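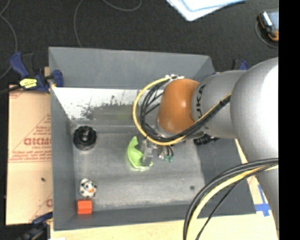

Kavitha Annamalai said on the coach home that they should have put the stoppage on the programme, and that she would have paid extra to see it. Several people agreed with her. I had been thinking of it as the bit where the visit went wrong, but I have written it up at more length than the rest because it is what people have been asking me about.

Visit to the handling lab at Floltside, Girton, 25/07/2021

We were shown round in two groups. Mine was taken by Kanchan Kandpal and the other by Kwok-wai Tsang, and we swapped after the tea break. The lab is on the ground floor behind the main workshop. There is a yellow line on the floor and visitors stay behind it. Bags are left in the corridor.

The first hour was the workshop, where they make fixtures and fingers for grippers. I will not say much about it as the notes from the last visit cover the same machines. The only new thing was a bench for wearing out hoses, which bends a length of hose back and forth until it leaks. They call it the Dwivedi bench. I asked why and was told it was before anyone's time.

After that we went through to the bin cell. The job there sounds simple. An arm reaches down into an open-topped metal bin, takes hold of whatever is in it, lifts it and puts it down again somewhere else in the same bin. The objects are odd ones on purpose, toys and blocks and bits of moulded plastic, all different shapes. Some roll. Some have nothing flat for the fingers to close on. Kandpal said a run is 813 picks and they like to leave it going without anyone touching it. A pick counts as failed if the fingers come up with nothing, or if the object falls before the arm has finished moving. The control program for it is called Skurnance and was written in the lab.

We watched from behind the line for a while. It is slower than I thought it would be. The arm stops over the bin, turns the wrist, goes down, closes, comes up. When it misses it does not seem to mind and has another go. Delia Tapia asked whether it knew what the objects were, and the answer was no, it only goes by where there seems to be something to grip.

The stoppage

At pick 428 there was a bang. It was not very loud, more like someone dropping a spanner into a bucket. The arm stopped with the gripper low down against the side of the bin, and a buzzer went in the next room. Kandpal told us to stay where we were, which we did.

The screen gave it as a protective stop. In plain words, the arm had felt more push than it was expecting and had shut itself down. One of the fingers had met the wall on the way down. The arm had done what it should once it had touched, but it should not have touched.

They found the cause fairly quickly. The bin is not bolted to the table. It is held with clamps, so that it can be taken off and changed, and one of the clamps had worked loose. The bin had crept sideways by 5 millimetres. The program has the position of the walls typed into it as numbers and keeps the fingers a set distance away from them. Once the bin had moved, the numbers were wrong, and the first object lying hard up against that wall brought the finger down on the metal.

I asked why the clamp had come loose and did not get one clear answer. Tsang came through from the other group and thought it was shaking, a small knock every time the gripper touched the floor of the bin, hundreds of times over. Kandpal thought it had never been done up properly after the bin was last changed. They went and looked at the sheet on the wall where changes are supposed to be signed for. The last change was not on it. That was a bit awkward and we all looked at something else.

What happened next

This is the part I would most like our own members to read.

While the two of them were at the sheet, a member of our party stepped over the line and put a hand out to pick up a piece that had ended up near the edge of the bin. I am not naming anyone and it was meant kindly. The arm was stopped, but a protective stop is not the same as the power being off. It can be cleared with one press from the desk, and the person at the desk had his back to us. Kandpal saw it and shouted, quite sharply. The hand came back and nothing moved.

She then explained, more quietly, how it is meant to be done. I wrote it down:

Press the red button before going over the line, even if the arm has stopped by itself.
Turn the key at the cabinet, take it out and keep it in your pocket.
Tell the person at the desk, and wait until they answer you.
Only then reach into the bin.
Whoever has the key is the one who puts it back.

She said the lab had got slack about the key because the stops are so common. Most are harmless, an object tipping under a finger and so on, and people get used to clearing them from the desk and carrying on. In an ordinary week nobody needs to put a hand in at all. I thought it was good of her to say so in front of visitors.

Getting it going again

The repair took most of the tea break. With the key out, they backed the finger off the wall by hand and checked it with a straight edge. It was not bent. The pad on the end had a nick in it and they changed it anyway, from a drawer of spares. Then they undid all the clamps, pushed the bin back to its marks and did the clamps up again, with one person tightening and another checking.

Shakuntala Dubey wanted to know if the cables on the wrist had been pulled, as they hang in a fairly big loop where the arm turns. Tsang went over them with a torch and found nothing. He said cables are what he usually worries about in that cell. If the loop is too short it goes tight when the wrist turns right round, and if it is too long it catches on the rim of the bin. They had a bad time with that last November and lost a connector.

They did not start from 428. The rule is that a run with a stop in it is thrown away, so it went back to the beginning. First they did 100 picks at half speed with someone standing at the button, and those went through without a stop while we were there. We left before the full run was under way, so I cannot report how it did.

Changes they said they would make

Tsang said he would like the arm to touch each wall of the bin gently at the start of a run and compare that with the stored numbers. It would add a minute or so. Kandpal would sooner have two pins in the table so the bin cannot slide in the first place. I expect they will do the pins, as she had already gone off to look for a drill. The sheet on the wall is to be moved next to the clamps drawer. The desk is to be turned round to face the cell, which Delia had suggested and which seemed to surprise them.

Things for us to sort out before the next visit

We should ask for the safety talk at the start. We had it, but it was given in the corridor while people were still taking their coats off, and the back half could not hear.

One of us should stand at the rear of each group and watch the line.

Parking is in the rear yard only. The front spaces belong to the unit next door and they did come out and speak to the driver.

Tea was provided. Bring your own lunch, as the canteen is shut on Sundays.

I have sent a thank-you letter to Floltside from all of us and asked if they would let us know how the pins turn out. If anyone has notes from Tsang's half of the morning, I would be glad of a copy, as mine stop at the hose bench.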